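Harko tabletop arm: second progress report to the Meinecke fund

Prepared by Dirk Brinkmann, Ridau shared workshop
9/2/21

Background

The grant covers the parts and bench fees for Harko, a small robot arm that can be built in a shared workshop with ordinary tools. The first report covered the base, the shoulder and the power supply. This one covers the gripper, the control software and the test station. Wolfram Schmieder wrote the notes on the electronics and I wrote the rest.

Summary

The arm is assembled and moves under its own control. The gripper opens and closes reliably on hard objects and less reliably on cloth. The test station is in use. We are behind on the software for recording and replaying movements, and we ask for the end date to be moved to July. We are not asking for more money.

Arm and gripper

The elbow was rebuilt once. The first version used a printed bracket that flexed under load, so that the hand sagged when the arm was fully stretched out. The new bracket is bent aluminium. It is heavier, but the sag is small enough to be corrected in software. The wrist has not been changed since the first report.

The gripper has two parallel fingers driven by one motor. We tried plain plastic fingertips first and things slipped out of them, especially anything with a polished surface. We then glued on pads cut from rubber matting. The glue held for a few days and let go. The pads are now held by a small bolt through the back of each finger, which also makes them easy to change.

The opening is 10 cm at its widest. That is enough for everything we use at present. It would not be enough for a full-size saucepan gripped round the outside, but the arm could not lift one anyway.

Electronics (Wolfram Schmieder)

The motor drivers have been moved from the breadboard to a soldered board. Most of the faults we had over the winter came from loose jumper wires, and those have gone. One driver failed when the arm was driven against its stop. It has been replaced and I have added a current limit, so the arm now goes slack when it meets something solid. It does this a little too readily at the shoulder and the limit there needs raising.

The emergency stop has been moved from the back of the bench to the front left, where whoever is working can reach it without leaning across the arm. It cuts power to the motors only. The computer stays on, so no recordings are lost.

The cable run along the upper arm is still held with ties. I would like to replace it with proper sleeving before the final report.

Software

Movements are recorded by guiding the arm by hand while the computer stores the joint positions. Replaying them works if the objects are put back in exactly the same place. The next step is to correct the movement using the camera, and this is the part that is late. The camera calibration drifted each time the mount was knocked, and we lost about 15 evenings to this before we gave up on the old clamp and bolted the mount down.

Since then the calibration has held. We can find a bright, solid object on the worktop and send the hand to it. Shiny metal is harder under the workshop lights, and we have put a sheet of tracing paper over the nearest lamp. That has helped to some extent.

Costs

Spending since the last report comes to 717 euros. The largest items were the replacement driver, the aluminium and the camera mount. The test station cost less than planned. Bench fees are paid up to the end of the present quarter. Receipts are in the shared folder under Marnero, which was our working name for the project before the application and is still the name on the invoices.

Test station

In the application we proposed a plain board with wooden blocks. We have gone for a toy kitchen, which gives us a worktop at a convenient height and objects of the kind the arm is meant to handle later. The wood-grain worktop has a clear acrylic lip along the front and left edges, fixed with small silver screws. Objects pushed too far tend to stop at the lip. A low lip also gives us something to avoid when planning a movement, and the hand has caught on it more than once.

The present set of objects is a small stainless steel pot with two loop handles, a fork with a ribbed blue handle, a folded purple washcloth and a yellow plastic corn cob. They were picked to be different from one another to grip:

Corn – the easiest. It stands upright and the ribbed pads hold it well from the side.

Pot – picked up by a loop handle. The hand has to come in at the right angle or the pot turns.

Fork – gripped by the handle. It lies flat and the fingers have to come down very close to the worktop, which is where the elbow correction matters most.

Washcloth – the hardest. The fingers often close on the top layer only and the fold opens out. We have tried pinching it at the edge, with mixed results.

Each object gets 10 attempts per session, and the results go into the log sheet whether they are good or bad. The starting layout is set out by eye for now. We plan to mark a second layout with tape. 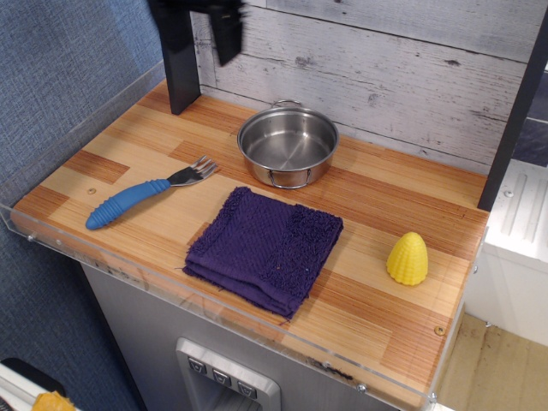 Work up to July

Wolfram will raise the shoulder current limit and fit the sleeving. I will finish the camera correction and then repeat the pot and fork tests with the objects moved a little between attempts. We also want to try softer pads for the washcloth – there is some foam left over from the base that may do.

The drawings for the new elbow bracket are finished and can be sent on request. The wiring diagram still shows the old board and will follow with the final report.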